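Workshop > Grippers > Side by side

3 min read

Comparing two grippers on a CPU socket, step by step

I've been wanting to pit the Fotari fingers against the Masell ones for ages, and an old Dell desktop board turned out to be a great test piece.

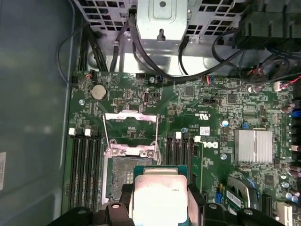

First, set your grip force low. I start at 6 newtons and creep up from there - the Masell pads will let you get away with less, the Fotari ones won't. Grab the processor by its edges, never across the top.

Next, get the load plate up and the lever out of the way before you teach any points (I forgot once, and oh boy). Park the chip just off the socket, save that pose, then come in at 35 mm/s. Drop to a crawl for the last bit. Don't let the fingers push down on it! Open them and let the chip settle under its own weight.

Run the same program with both grippers and change nothing but the fingers and the tool offset. Tarcísio Furtado talked me into doing 100 cycles each, on a dead chip, and I'm glad he did. My Masell set started drifting sideways near the end, so I re-zero it halfway through now.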